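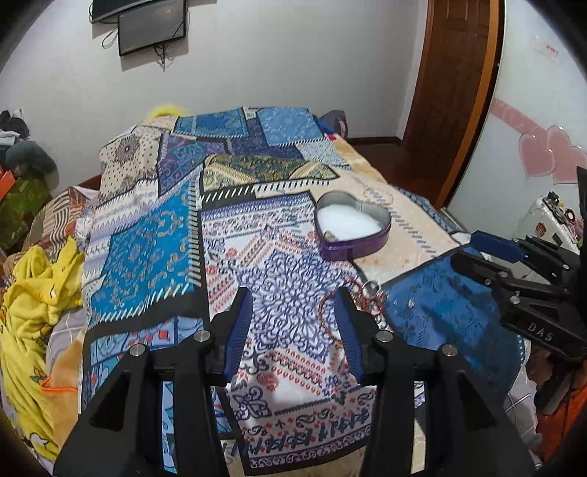 Figure 4. Home station at the Skirero open day. The two hand-held grippers, the heart-shaped tin and part of the jewelry on the patchwork cover.

4.2 Home station

The second part of the open day took place in a furnished bedroom and was meant to show visitors how two-handed tidying tasks are recorded with hand-held grippers. The first part, held in the Weltano workshop, used fixed benches and plain objects and is reported in Section 4.1. We wanted the home station to differ from it in two ways. The work surface had to be soft and uneven, and the objects had to be small enough that a visitor could see at once why they are hard to pick up.

The task was putting jewelry into an open tin. Figure 4 shows one moment of it, with the jaws of the near gripper open over the cover and a second gripper at the right. A round silver piece, red strands and a thin brown cord lie together on the fabric near the tin. Both grippers have blue pads, the second one on its upper finger only. We call the two sides of the task the near side and the far side, after the gripper that is expected to reach each object first. The names do not refer to the left or right hand.

Visitors came in small groups on Wednesday afternoon. Of the 36 people who signed up for the open day, 24 reached the home station. The others stayed at the workshop or left early. Each group first watched the task being done and then had time for questions. Those who wanted to could hold a gripper and try the same objects. No minimum age or experience was set, but we asked that only two people work at the bed at one time - the room is narrow and the far side is hard to reach when others stand near the door.

The recording routine was the same one used in the Otar pilot. A session was limited to 60 seconds and ended when the time ran out or when the person working said that they were done. Objects that fell back onto the cover could be picked up again. We did not correct the way visitors held the gripper unless they asked.

Chains, strands and cords raised the most questions. A single hard piece gives the pads something to close on, but a cord folds when it is touched and may slide out at one end. Several visitors pressed down on the fabric first and pulled the cord up together with a fold of the cover. We had seen this at Otar as well, where the surface was a thin towel. Other visitors used the far gripper to hold the fabric still while the near one closed, which is the method we teach to new operators.

The printed pattern on the cover was a second point of discussion. It was chosen to make the background busy. A person standing over the bed can find a small item quickly by moving the head a little, but the view from the gripper is lower and closer, and parts of an object are often hidden by the jaws. In Figure 5 the tin is near the middle of the bed with bracelets or chains in it, some of them over the rim, while a thin red string bracelet lies on the blue part of the pattern to the left. We used both figures in the talk at the end of the visit and asked visitors to name the items they could find in each.

Figure 5. View from the near gripper at the same station, with the far gripper entering from the left.

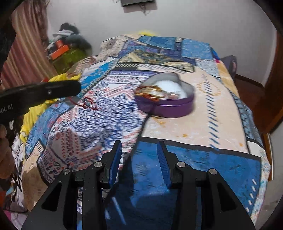
4.3 Visitor comments

Comments were collected on cards at the door. We sorted them with the scheme of Chmielewska, which has 3 groups: comments on the tool, on the task and on the setting. Comments on the tool were mostly about the width of the jaws and the effort needed to keep them closed. Comments on the task asked for larger objects or for more time. A few visitors wrote that the room was more useful to them than the workshop, as it looked like a place where such work would be needed. One asked for a chair.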